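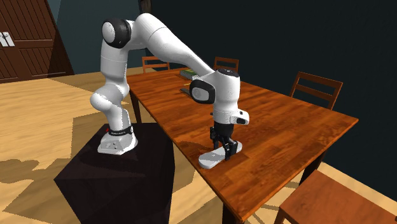

## 원목 식탁 "연간 오일 관리 서비스", 정말 가입해야 하나요?

**늦은저녁밥**

킬빌(Killville)로 이사 와서 원목 식탁을 하나 샀습니다. 가게는 시내에 있는 Skisberg이고 식탁값이 2,000달러였어요. 저희 집 형편에는 큰돈이라 몇 달을 고민하다 산 건데, 계산할 때까지 아무 말 없던 직원이 카드 긁고 나니까 갑자기 관리 서비스 얘기를 꺼내더라고요.

내용은 이렇습니다. 1년에 두 번 기사가 와서 Flirnlow라는 오일을 발라 주고, 작은 흠집은 현장에서 메워 준답니다. 가격은 연 318달러. 가입하지 않으면 "나무가 마르면서 갈라질 수 있고, 그때는 상판 전체를 갈아내는 데 845달러가 든다"고 했습니다. 845라는 숫자를 세 번이나 들었어요. 견적서를 보여 달라고 하니 그건 없고 "보통 그 정도 나온다"고만 하고요.

제가 원래 이런 걸 잘 안 믿습니다. 예전에 소파 살 때도 방수 코팅을 추가했는데 석 달 만에 커피 얼룩이 그대로 남았고, 전화했더니 커피는 보장 대상이 아니라고 했거든요. 소파에 뭘 흘린다고 생각하고 판 코팅인지 모르겠습니다. 그래서 이번에도 일단 생각해 보겠다고 하고 나왔는데, 집사람은 비싼 식탁인데 괜히 아끼다 망치면 어쩌냐고 합니다.

궁금한 점은

- 오일 마감 식탁에 1년에 두 번 오일을 바르는 게 정말 필요한가요?
- Flirnlow라는 제품이 특별한 건가요, 아니면 아무 목재용 오일이나 써도 되나요?
- 안 바르면 진짜 갈라지나요?

집에 초등학생이 둘 있고 식탁에서 밥도 먹고 숙제도 합니다. 여름에는 습도가 70퍼센트까지 올라가고 겨울에는 난방 때문에 꽤 건조해요. 목공 경험은 전혀 없습니다. 사포는 중학교 기술 시간에 만져 본 게 마지막이에요.

---

**Kwadwo Tsikata**

한국어가 조금 어색해도 이해해 주세요. 가구 수리를 오래 했고 지금은 취미로만 합니다.

먼저 845달러 얘기부터 하겠습니다. 상판을 전부 갈아내고 다시 마감하는 작업은 크기, 상태, 기존 마감에 따라 가격 차이가 큽니다. 식탁을 사는 날, 아직 생기지도 않은 손상에 대해 달러 단위까지 정확한 수리비를 말한다면 저는 그 숫자를 의심합니다. 318이 싸 보이게 만드는 숫자일 가능성이 높다고 봅니다. 증거는 없습니다. 하지만 견적서가 없다는 점도 증거가 없는 것은 마찬가지지요.

갈라짐은 오일 부족보다 습도 변화와 구조 때문에 생기는 경우가 많습니다. 나무는 습하면 폭이 늘고 건조하면 줄어듭니다. 제대로 만든 식탁은 상판이 움직일 수 있도록 다리 틀에 고정되어 있습니다. 식탁 밑으로 들어가서 한번 보세요. 길쭉한 구멍에 나사가 들어가 있거나, 움직일 수 있는 작은 철물이나 나무 블록으로 잡혀 있으면 괜찮은 편입니다. 상판이 사방으로 꽉 조여 있고 움직일 여유가 없다면 오일을 매주 발라도 갈라질 수 있습니다. 그런 경우는 관리 문제가 아니라 제품 문제이니 관리 서비스로 해결하라는 말에 넘어가지 마세요.

오일은 나무에 얼룩과 물이 덜 스며들게 해 줍니다. 습기가 드나드는 속도를 조금 늦추기는 하는데, 막지는 못합니다. "나무에 영양을 준다"는 표현을 쓰는 가게가 많더군요. 나무는 이미 죽었고 아무것도 먹지 않습니다.

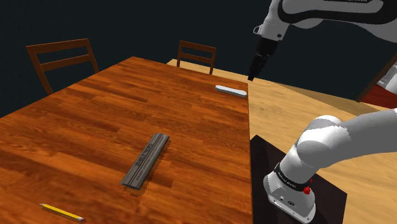
얼마나 자주 바를지는 달력으로 정할 일이 아닙니다. 물을 몇 방울 떨어뜨리고 몇 분 기다려 보세요. 방울이 그대로 서 있으면 아직 바를 필요가 없습니다. 물이 퍼지고 그 자리가 어두워지면 바를 때가 된 것입니다. 아이들이 앉는 쪽은 자주 닦으니까 먼저 닳고, 가운데는 몇 년 동안 멀쩡할 수도 있습니다. 닳은 쪽만 발라도 됩니다.

방법은 어렵지 않습니다.

1. 젖은 천으로 닦고 하루 말립니다.
2. 거칠어진 곳만 고운 사포(240방 정도)로 결을 따라 가볍게 문지릅니다.
3. 가루를 닦아 내고 오일을 천에 묻혀 얇게 바릅니다.
4. 설명서에 적힌 시간만큼 두었다가 남은 오일을 전부 닦아 냅니다. 초보자는 여기서 실패합니다. 많이 바르면 좋은 줄 알고 남겨 두면 끈적해집니다.
5. 음식을 올리는 시기도 설명서를 따릅니다. 마르는 것과 완전히 굳는 것은 다릅니다.

그리고 이것은 꼭 지켜 주세요. **아마인유 같은 건성유가 묻은 천은 뭉쳐서 버리면 저절로 불이 날 수 있습니다.** 한 장씩 펴서 바깥에서 완전히 말리거나, 물에 담가 뚜껑 있는 금속 통에 넣어 처리하세요. 직원이 겁을 주려면 이 이야기로 겁을 주었어야 합니다.

Flirnlow는 써 본 적이 없어서 좋다 나쁘다 말할 수 없습니다. 성분표와 안전 자료를 요청해 보세요. 주지 않으면 그것도 대답입니다. 다만 이미 오일 마감이 된 식탁이라면 처음 공장에서 쓴 제품이 무엇인지 물어보고 같은 것이나 호환되는 것을 쓰는 편이 안전합니다. 모르면 상판 아래쪽 안 보이는 곳에 먼저 시험하세요. 부엌에 있는 올리브유나 식용유는 쓰지 마세요. 굳지 않고 냄새가 납니다.

한 가지 더. 정말 오일 마감인지 확인하셨습니까? 표면이 유리처럼 번들거린다면 바니시나 우레탄 계열일 수 있고, 그러면 오일을 발라도 스며들지 못하고 위에서 끈적거리기만 합니다. 가게에서 오일 마감이라고 했더라도 문서로 받아 두세요.

---

**asante단골**

저는 Skisberg는 아니고 옆 동네 Asante 가구점에서 비슷한 거 가입했었습니다. 결론만 말하면 돈 아까워요. 기사님이 오긴 왔는데 이십 분 바르고 갔고 두 번째 방문은 예약이 계속 밀려서 결국 못 받았습니다. 환불도 약관에 "방문 일정은 회사 사정에 따른다"고 돼 있어서 포기.

식탁은 그 뒤로 아무것도 안 발랐는데 멀쩡합니다. 냄비 자국은 하나 있는데 그건 오일이랑 상관없이 제가 받침을 안 깔아서 생긴 거고요. 그냥 아무것도 하지 마세요.

> **Kwadwo Tsikata:** 아무것도 하지 말라는 말에는 동의하지 않습니다. 오일 마감인지 다른 마감인지에 따라 다릅니다. asante단골님 식탁은 도막이 두꺼운 마감일 수도 있어요.

> **asante단골:** 그럴 수도 있겠네요. 마감이 뭔지는 저도 모릅니다 ㅋㅋ 그럼 더 웃긴 게, 우레탄이면 그 기사님은 뭘 바르고 간 걸까요?

---

**보험약관읽는사람**

나무는 모르지만 계약서는 좀 봅니다. 가입 여부와 별개로 아래는 확인하세요.

관리 서비스에 가입하지 않으면 기본 품질 보증이 없어지거나 줄어드는지가 제일 중요합니다. 직원 말로는 대개 "보증을 유지하려면 가입하셔야 해요"라고 하는데, 막상 보증서에는 그런 조건이 없는 경우를 여러 번 봤습니다. 반대로 정말 적혀 있는 경우도 있어서 직접 읽는 수밖에 없어요. 지역에 따라 그런 조건 자체가 문제가 될 수도 있으니 적혀 있다면 소비자 상담 창구에 문의해 보시고요.

"갈라짐"이 서비스 보장 범위에 들어가는지도 보세요. 갈라진다고 겁을 줘서 팔았는데 약관에는 "목재의 자연스러운 수축 및 균열 제외"라고 쓰여 있을 수 있습니다. 소파 때 커피가 빠진 것과 똑같은 구조입니다.

자동 갱신 조항도 보시고, 통화 말고 메일로 물어보세요. 저라면 이렇게 씁니다.

> 연간 관리 서비스에 가입하지 않을 경우 제품 보증 내용이 달라지는지, 서비스 기간 중 상판에 균열이 생기면 무상 수리 대상인지 서면으로 답변 부탁드립니다.

답이 며칠씩 안 오거나 매장에 나와서 얘기하자고 하면 저는 가입 안 합니다.

---

**늦은저녁밥**

답변 감사합니다. 어제 식탁 밑에 들어가 봤는데 나사 구멍이 길쭉하게 파여 있었어요. Kwadwo Tsikata님 말씀대로면 일단 다행인 것 같습니다. 물방울도 올려 봤는데 십 분쯤 지나도 그대로 서 있었고, 닦으니 자국도 없었습니다. 새 식탁이니 당연한 건지도 모르겠네요.

메일은 보험약관읽는사람님 문장을 거의 그대로 써서 보냈습니다. 매장에서 바로 전화가 왔는데, 받아 보니 이번 달 안에 가입하면 할인해 준다는 얘기였고 균열 보장은 "담당자에게 확인해 보겠다"고 합니다. 메일로 답해 달라고 다시 말했고 아직 안 왔어요. 집사람도 할인 얘기 듣고는 오히려 마음이 식은 눈치입니다.

공장에서 쓴 오일이 뭔지도 물어봤는데 그것도 확인 중이랍니다. 답이 오면 여기에 추가로 적겠습니다.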